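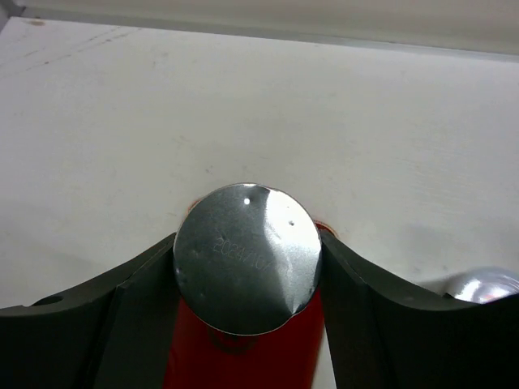

Figure 4.1 A red cylinder with a shiny metal end cap, marked with a line of characters.

Chapter 4: Reading the Label

I once threw out a perfectly good tin of beans. The date on the end had passed, I panicked, and in it went - straight in the bin! I've felt silly about it ever since, and it's the reason this chapter starts with dates.

A "use by" date is about safety, so please take it seriously. A "best before" date is about quality. The food may lose a bit of crunch or flavour afterwards, but it's usually still fine to eat if it's been stored properly. 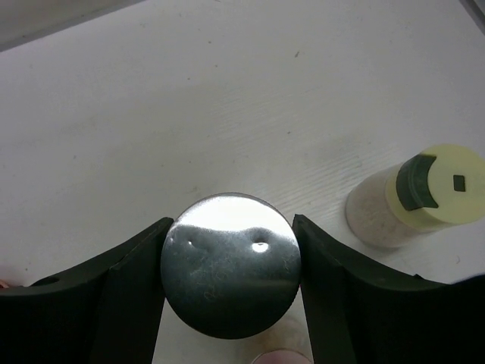
Then there's the weight. Say you buy an 800 g tin of chickpeas (I get through plenty of these) and tip them into a sieve. You'll have a good deal less than 800 g in there, as some of that was liquid. Look for the words "drained weight" and use that figure when you compare prices.

We'll work through some sums in section 4.2, using a 200 g jar as our starting point. Before then, dig out three packets from your own cupboard and copy down every date and weight you can find on them.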